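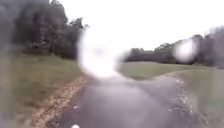
About Godby

Godby runs small delivery and inspection robots on paths, in parks and across large private grounds. We carry post, tools and samples between buildings, and we check surfaces, drains and lighting for the people who look after them. The company is named after the lane where we had our first workshop. We still do most of our own repairs.

The machine most people meet is the Wumbei. It has four wheels, stands a little below waist height and travels at walking pace. We design and build the chassis ourselves. The steering and obstacle software is called Oltura, and it was written here too. We have 109 Wumbeis in service.

How we started

Rafferty Hutchins was a grounds manager before he was an engineer. He spent a lot of his week driving a van very short distances, mostly to take one person's parcel to another person's building. He built the first Wumbei with parts from a mobility scooter and used it on one site for a winter. Ghazal Kordestani joined the following spring to write the software and now leads safety and testing. Between them they still sign off every new route.

What went wrong in December

Customers ask us about this, and new staff are told about it on their first morning, so it belongs on this page.

One December afternoon a Wumbei left a paved path on the Cevent estate, crossed a strip of grass and went down a bank into a drainage ditch. It was carrying library books. A woman walking nearby had to step off the path to avoid it. She was not hurt. The machine lay on its side with its wheels turning until the tilt cut-out stopped them, which took 3 seconds.

We suspended all our routes that evening and kept them suspended for 5 days.

The cause was in how the robot dealt with poor camera images. A Wumbei finds the edge of a path mainly with its forward camera. On that afternoon the sun was low and directly ahead, and the clear cover over the camera had a film of dirt on it that scattered the light. Much of the image was washed out. There were also leaves lying along the edge of the tarmac, which made the border hard to pick out even where the image was good.

None of this should have put it in a ditch. Oltura is meant to measure how much of each image it can use and to slow down, then stop, when there is too little. The measurement was being made, but a change we had released in the autumn averaged it over too long a period. The robot went on trusting a path edge it had last seen clearly several metres back. At a bend, that edge and the real one were no longer in the same place.

The bumper did not help, as there was nothing to bump into. The downward sensor that should detect a drop did work, but by then the front wheels were on wet grass and the machine slid.

Our testing had missed it. We had a test for a dirty cover and a test for low sun, and the software passed both. We had never run the two together on a curved path with leaf litter. Ghazal's report to the customer said so in those words, and we sent the same report to all our other customers a week later.

What we changed

The image check now works on single frames. If too much of the view is lost to glare, the robot slows at once, and if the next few frames are no better it stops and calls an operator. This means more stops. On bright winter afternoons some routes run late, and we tell customers that before they sign.

The camera cover is wiped and inspected before each run, and the check is logged by name. The cover has a deeper hood. We tried a small motorised wiper and gave it up, because it smeared more than it cleaned.

Every robot has a second way of judging where it is. If the camera and the wheel and position readings disagree by more than a set amount, it stops. Before December the camera could overrule the others.

No software change goes to the full fleet in one go. It runs on three machines first, with a person walking behind each of them, for 700 kilometres in total. We include low sun, wet leaves and bends in that distance, and if the weather doesn't provide them we wait.

Drainage ditches, steps and steep banks are marked on the route map with a wider margin. Speed is halved inside it.

Reporting a problem

Each Wumbei has a red stop button on top, which anyone may press. You will not damage it and you do not need a reason. There is a number on the rear panel that reaches a person at our Godby workshop whenever a robot is running. If you are calling about something that happened earlier, tell us the place and the time of day as closely as you can. Recordings are kept long enough for us to look back.

We publish a list of faults twice a year. It covers every unplanned stop that needed someone to attend, and every case where a robot left its route, however short the distance. Customers get it by post or email, and anyone else can ask for a copy.

Working here

We take on technicians, route surveyors and test walkers. Test walkers need to be happy outdoors in all weathers and willing to write down dull things accurately. Training is paid. Open posts are on the jobs page, and school and college groups can visit the workshop by arrangement with the office.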